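Pedby: talks from the Ludell meeting, data card

Version 3, March. Maintained by Mio Oda and Tibor Jakab.

The set holds 128 talk abstracts and 1648 audience questions from the Ludell meeting on changing villages. Questions were typed up from room recordings by Ilona Bakos.

I would be careful with the "impact" column. It was filled in by the speakers themselves, and 60 of them gave their own talk the top score. Parveen Liyanage wanted it kept, so it is kept.
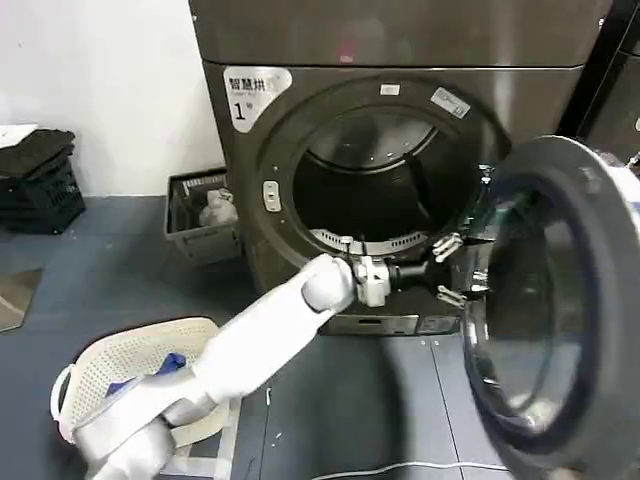
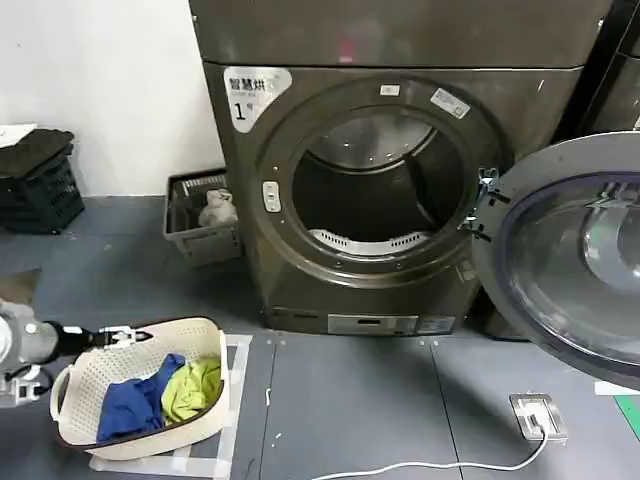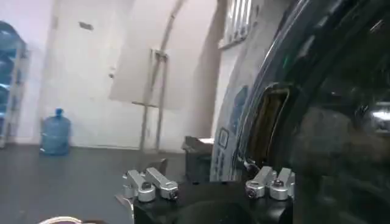

Country labels come from the badge list. A badge shows who paid for the trip, and using it as nationality is a stretch. For 40 abstracts the badge and the paper disagree, and we left both values in.

The claim in the Usia newsletter that this set "shows a global consensus" has no support that I can find. Most questions were asked by the same few people in the front rows.

Known problems: session 4 has no questions (recorder off), Þrastardóttir is spelled three ways, keynote times are from the printed program and the keynotes ran late.

Corrections to Tibor. Kálmán Simon has the recordings.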